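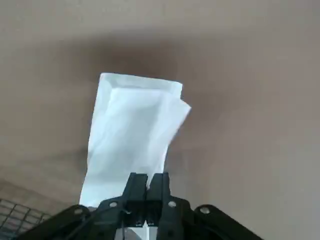 小件食品的台面陈列与软质包装整理
讲者备注

主办:Funport 驻点服务部
主讲:Sobia Hashmi
协助:Noman Awan
日期:11/03/2025
时长:40 分钟,提问时间另计
对象:各驻点茶歇区、自助食品角的当班人员及其主管

第一页 开场

各位同事,上午好。感谢各驻点在排班紧张的情况下派员参加。今天讲的内容范围很窄,限于桌面上的小型网架,以及放在网架上或网架旁边的小件食品和软质包装。冷柜、落地货架和自动售货设备不在本次范围之内,相关规定请查阅设备组另行下发的文件。

(停顿,请后排同事确认能听清。)

选择这个题目,起因是六月的驻点巡查。巡查组共收到意见 1448 条,其中有相当一部分与台面食品角有关。意见的措辞各不相同,归纳起来大致集中在几个方面:东西找不到,标签看不见,纸袋皱成一团,杯装食品一碰就倒。这些问题单独看都很小,处理起来也不需要额外经费,但它们每天都在发生,直接影响来访人员和本单位职工对食品角的印象。

(此处不要展开数据。如有人询问各驻点的分项情况,请说明将由主管会后转发。)

第二页 本次讲解的用语

为避免现场混淆,先统一几个说法。

“网架”指放在桌面上的金属线小架,分上下层,层面有一定倾斜。“台面”指网架所在的整张桌子的可用表面,包括架子周围的空处。“硬件”在本次讲解中专指有固定外形的包装,例如带盖的杯、盒、罐。“软包”指没有固定外形的包装,例如纸袋、薄膜袋、折叠的纸套。“楔形件”指三角形包装的食品,三明治和切块奶酪最为常见。

请各位在填写交接单时也使用这套说法。以往的交接单上,同一种纸袋曾被写作“袋子”“白袋”“包装纸”“外套”,接班人员无从判断指的是哪一种。

第三页 网架在台面上的位置

网架应当放在取用者伸手可及、同时又不妨碍他人通行的位置。一般情况下不靠桌边摆放,架脚与桌沿之间要留出余量,余量大小以一只手掌平放为准。

网架不必居于桌子正中。许多驻点的桌子同时承担登记、放水壶、放宣传册等用途,架子偏向一侧更为方便。偏向哪一侧,由驻点主管根据人流方向确定,确定之后应当保持不变。Lastitz 驻点曾在同一周内把架子换了几次位置,常来的职工反映每次都要重新寻找,这种做法不宜提倡。

桌面颜色较深的驻点请注意,浅色纸屑、糖粒和包装碎角在深色桌面上格外显眼。反过来,手印和擦拭后留下的暗痕在哑光桌面上也容易积累。当班人员每次补货时应当顺手检查架下和架子四周,不能只看架上。

如桌面铺有覆盖物,铺平之后再放架子。覆盖物起皱,架脚便不稳,架上的杯装食品会跟着倾斜。

(Noman Awan 在此处演示架脚的检查方法:双手扶住网架两侧,轻轻向下压,再向左右各推一次。)

第四页 上层与下层的分工

倾斜层面的好处在于后排物品能够露出来,不足之处在于物品会向前滑。摆放次序应当顺应这一特点。

上层放杯装食品和杯装饮品。杯子的重心高,容易翻倒,放在上层时取用者可以平视杯身,伸手时不会从别的物品上方越过。杯与杯之间留一指宽的空隙。杯身标签一律朝外,颜色相近的标签不要紧挨着放。绿色标签与红色标签的杯装食品分开陈列,远处即可分辨。

小件可以放在杯子的前方或下方,但不得塞在杯底与网面之间。有的驻点为了防止杯子下滑,用小包糖或小盒果酱垫住杯底,短时间内看似稳当,一旦垫着的那一件被取走,上面的杯子随即倒下。

下层放楔形件和较重的扁平包装。楔形件的摆放方向应当一致,尖角统一朝向一侧,背边贴住网面。三角形包装如果一正一反地拼起来,确实能够节省地方,但标签会有一半朝里,取用者只得逐个翻看,翻看过后又很少放回原样。因此本部门的要求是同向摆放,宁可少放几件。

(如时间允许,请一位学员上前摆放。摆放完毕后先请其他学员评议,讲者最后点评。)

第五页 标签与日期

每件食品的标签应当在不移动该物品的情况下能够读到品名。保质日期可以不朝外,但当班人员应当知道它印在何处。

补货时,新到的放在后面,原有的移到前面。这一条各位都熟悉,执行中的困难主要出在倾斜网架上:从后方补货不方便,有人便直接从前面放入,结果先到的食品一直留在后排。正确的做法是先把该行物品全部取下,按日期排好,再依次放回。一行物品数量不多,花费的时间有限。

标签破损、字迹脱落的食品,即使外包装完好,也应当撤下。撤下的物品单独存放,并在交接单上注明,由主管处理。当班人员不得自行手写标签补贴。

第六页 软质包装的特点

从这一页起讲软包。软包是意见中提及较多的一类,也是培训中过去讲得较少的一类。

软包没有骨架,受力之后留下的痕迹很难恢复。薄纸和类似的软质材料,在被捏住的位置会收窄、起褶,未被捏住的一端则向外张开。褶皱从受力处向外延伸,哪怕只捏过一次,整面看上去也不再平整。白色材料尤其如此,折痕处的阴影十分明显。

因此,处理软包的第一条要求是选好着力的位置。空袋应当从底部或折边处拿取,已装有食品的袋子应当托住底部。不要捏袋身中段,也不要只拎一个角。袋口如有翻折的边,翻折处由双层材料构成,比其他部位挺括,取放时可以借力,但不应反复翻开。

第二条,单边翘起的袋角要及时抚平。一个翘起的角会勾住相邻的包装,取用者抽出一件时会带出另一件,落在桌面或地面上。落地的食品按规定一律作废,这部分损耗本可避免。

第三条,软包不与硬件混放。硬件的边角会压出印痕,网架的金属线也会在薄纸上留下格纹。如果驻点只有一个网架,软包放在架旁的托盘里,托盘与架子之间留出空处。

(此处放慢语速。可请学员每人拿一只空纸袋,分别从底部和中段各拿一次,比较两面的差别。用过的纸袋由 Noman Awan 统一收回,留作下一场练习使用。)

第七页 折叠与叠放的步骤

空纸袋送到驻点时通常是成捆的。拆捆以后,请按照以下步骤处理。

先洗手、擦干。手上的水分会在薄纸上留下印迹,干后发硬。

将纸袋平放在清洁的台面上,袋口朝向自己。

用手掌由袋底向袋口推平,只推一个方向。来回搓抹容易使纸面起毛。

袋口如需翻边,沿着原有折线翻,翻边宽度全捆一致。

叠放时每 6 只为一叠,袋口方向一致,叠与叠之间不交错。数量过多时,下面几只会受压变形,上面几只则容易滑动。

存放在抽屉或带盖的盒内,上面不压重物。

有明显皱痕但没有破损的纸袋,不再用于盛装对外提供的食品,可以留作内部包裹餐具之用。有破口、油迹或者受潮的,直接丢弃。Marquez 驻点的同事曾提议用熨平的办法恢复皱袋,经研究不予采纳,一是耗时,二是纸袋与食品接触,不宜再经这样的处理。

第八页 台面周边

网架和软包整理好之后,请再看一遍台面其余部分。

与食品陈列无关的圆柱形容器、胶带、笔筒等物,应当与网架保持距离,颜色鲜艳的尤其如此。取用者的视线会先落在最醒目的东西上,而那件东西往往不是食品。台面上的电线应当理顺,不从网架前方经过,不压在架脚之下,垂在桌边的部分要收好。
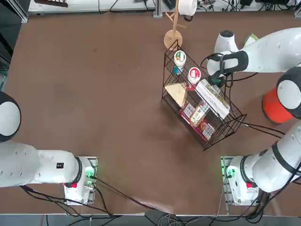 网架上的杯装食品应当多久整理一次?

每次补货时整理一次,交接班时再整理一次;如果期间有杯子倾倒或标签转向里侧,由当班人员随时扶正。

第九页 交接班

交接班时,双方应当共同站在台面前完成核对,不能只凭单据交接。核对的内容包括:网架是否稳固,上层杯装食品的标签朝向,下层楔形件的方向与日期,软包是否有皱损,台面是否清洁。

核对所需时间控制在 3 分钟以内。超过这一时间,通常说明前一班的日常整理没有做到位,应当在交接单备注栏中写明。备注只写事实,例如“下层楔形件方向不一致,已调整”,不写对同事的评价。

交接单由双方签字,存放在驻点文件夹内,月底由主管收回。使用 Flarnanance 电子系统的驻点,仍需保留纸质交接单,直至另有通知。

(提醒学员翻到讲义最后的交接单样式。讲义上“软包”一栏印得偏窄,可写到右侧空白处。)

第十页 几种常见的不当做法

下列做法在巡查中多次见到,请各位回到驻点后对照检查。

将网架装得过满。层面上看不到一点网线,表面显得丰富,实际上取用者不敢伸手,担心碰倒旁边的物品。

用橡皮筋把软包捆成一束插在杯子里。橡皮筋勒住的位置全部起褶,上端散开,取一只便散一束。

把近期到期的食品集中放在最下面的角落。近期到期的食品应当放在前排明显处。

在网架边缘夹挂价目牌或通知,夹子的重量使架子前倾。价目牌另行立放。

清洁时只擦杯盖,不擦网线。网线交叉处容易存灰,应当把物品全部取下,用拧干的软布沿着金属线擦拭,完全晾干后再放回食品。擦拭时不使用带香味的清洁剂。

(这一页不点驻点名称。若学员主动提到自己驻点的情况,可以简单讨论,每人不宜过长。)

第十一页 主管的职责

对在座的主管另有几点要求。

网架的位置图应当贴在储物柜内侧,新到岗的人员可以照图摆放。图上只标位置和层次,不标具体品牌,货品更换时不必重画。

软包的领用量应当与实际用量相符。一次领用过多,存放空间不足,纸袋只能竖着塞进柜中,皱损率随之上升。按照目前的用量,多数驻点一次领取大约 40 只比较合适,用量较大的驻点可以单独申请。

主管每周至少有一次在取用高峰结束后到场查看。高峰过后的台面最能反映摆放方式是否合理:哪一行被翻乱,哪一种杯子移了位,哪一处纸袋被抽散,都看得很清楚。查看时请先记录,后整理。

对于新到岗人员,建议由一位熟悉台面的同事带班两次,第一次示范,第二次旁看。带班记录与交接单放在一起即可,不另设表格。

第十二页 练习安排

理论部分到此为止,接下来进行分组练习。每组一张桌、一个网架、一份混合货品和一叠纸袋。先由各组自行商定位置和分层,再动手摆放,摆好之后与邻组交换查看。

查看时请注意以下各处:从正常站立的位置能否读到每件品名;从下层取出一件楔形件时,上层的杯子是否晃动;纸袋边角是否平服;翻边是否齐整。发现问题请口头提出,不要代替对方改动,由原组自行调整。

练习使用的食品不得食用。练习结束后,货品按种类放回各组的周转箱,网架擦净后倒扣在箱盖上。

(Sobia Hashmi 巡视前半区,Noman Awan 巡视后半区。若某组进度明显落后,可减少货品种类,不要延长时间。)

第十三页 提问与会后事项

提问环节请学员先报所在驻点,再提问题。涉及采购和供应商的问题,记录下来转交后勤组,现场不作答复。涉及过敏原标识的问题,请一律引用食品安全手册的原文,讲者不另作解释。

会后请各驻点在下次交接单收回之前完成一次台面整理,并由主管在位置图上签名。讲义可以带走,练习用的纸袋请留下。签到表在门口,尚未签名的同事请在离场前补签。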